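ok I have to tell you all about natural dyeing because I spent most of July with my hands in a madder pot and I am completely hooked

1/ Madder is a root. You dry it, chop it, soak it, and it gives you reds, corals, oranges and a brick color I'd happily paint my house. I grew mine from three plants Florencia Salinas gave me, and you have to wait years before you dig. YEARS. Worth it!!

2/ First thing I learned: weigh your fabric dry, write the number down, and base everything on that. My first real batch was 692 grams of old cotton napkins and a pillowcase. I rounded up to 700 for the math and it was fine.

3/ Cotton needs more prep than wool. Scour it (long hot simmer with soda ash, the water goes a truly gross yellow), then tannin, then alum. I skipped the tannin once and got the palest sad peach you ever saw.

4/ Keep the pot warm and don't let it boil! Too hot and the browns come out of the root and take over. I set a timer and check it every ten minutes like it's a baby.

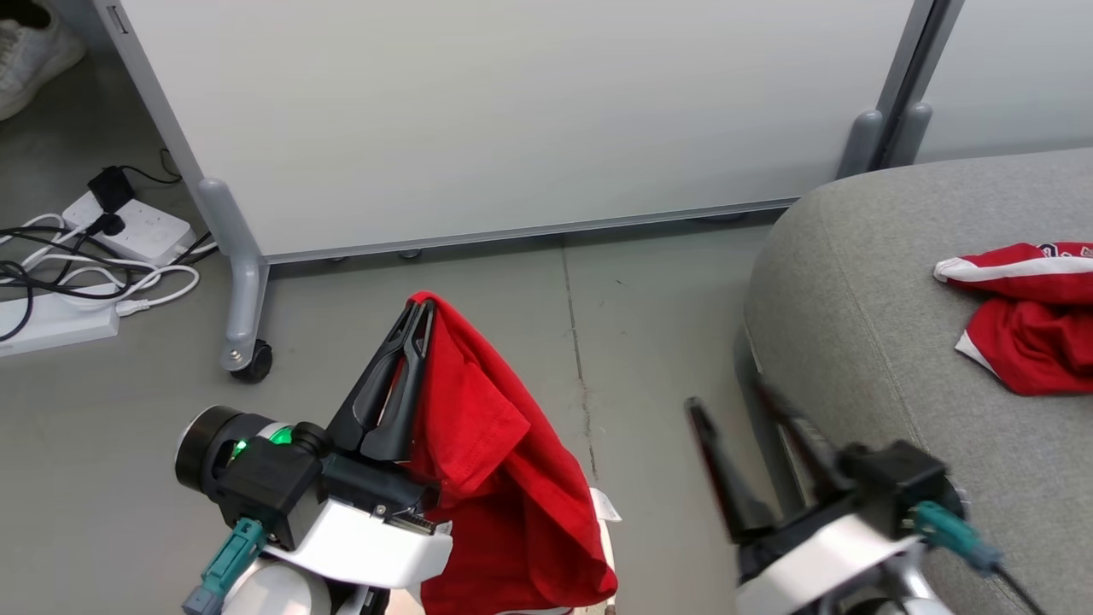 5/ People keep asking me if they can overdye clothes they already own, and YES, please do, it's the best way to start. Just find out what the fiber is before you light the stove. A red T-shirt like this one has a little white care label poking out of the side, and that's where I'd look first. If it says polyester, madder won't do much for you. If it says cotton you're in business, although on red you can really only go darker (an iron dip over red makes gorgeous plums).

6/ Thread is the sneaky one. Lots of cotton shirts are sewn with polyester, so the seams stay the old color. I love how it looks, like somebody drew around the edges.

7/ Water matters too. Wiremu Rutherford dyes out at Skatcombe with hard well water and his reds are so much deeper than mine. I've started adding a pinch of chalk and wow, big difference.

8/ Save your bath! Second and third dips give you the softest pinks. I have a whole stack of exhaust-bath socks now.

9/ Weld is next. Yellow!! Seeds are in, will report back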